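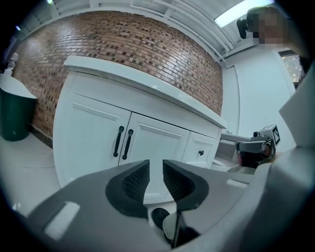

Gripper in hand, cabinet doors closed.

I have been doing handheld gripper sessions since April, and people keep asking me what the rules are. They expect a long safety manual. We do have one (Mackenzie Beaulieu wrote it, and it is longer than you'd think a bathroom needs), but what keeps the work usable day to day fits on a sheet of paper taped inside my notebook.

So I'm typing up my sheet. It's mine, it's not official, and Mackenzie has already told me she'd word half of it differently.

First, the markers. We each hold two grippers, and the marker cubes have to stay clean and facing where the cameras can get at them. No thumb over the corner, no sleeve hanging down. I push my sleeves up before I even pick the things up, because I once lost a whole morning at Dotthorpe to one floppy cuff. A whole morning!

Second, pace. Move like you'd move at home on a day when you aren't late for anything. New folks either slow way down, like they're underwater, or they whip the door open and the pads slide right off the handle. If you miss the handle, go back and get it again at a normal speed. Don't stop the timer, don't say sorry to the room. A missed grab is still worth keeping and the Cormier checklist has a box for it.

Third, one task per take. This is the one I break. You open the cabinet, you see something on the counter that would look nicer two inches over, and your hand just goes – and now you've got a take that is half door and half tidying.

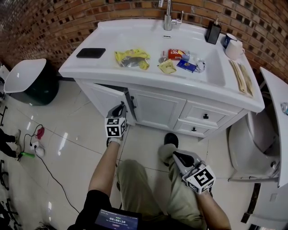 Do you have to throw a take out if you drop something?
Keep it, mark it as a drop, and pick the thing up with the gripper if you can reach it safely.

Jade Lemieux and I went back and forth on that for most of a lunch break. She came over from the Drukeo project, where any drop meant starting over, and she liked how tidy that was. I get it. But we had a target of 3000 takes and we were at 700, and I didn't want to toss good material over a dropped wrapper. We settled on the mark, and Mackenzie put it in the manual.

Fourth, feet. Look at the floor before every take, and I mean every single one. Cables wander. If something has crept into the spot where you're going to step, move it first, then start the timer.

Last one for now: say when you're done. Out loud, "done," and then hands still for a moment before you reach for the tablet. Zonport's guide calls this a closing hold and gives it a full page with a diagram. I just call it stopping.

I still owe you all the part about batteries and who charges what, but I want to check Jade's notes before I put that one up.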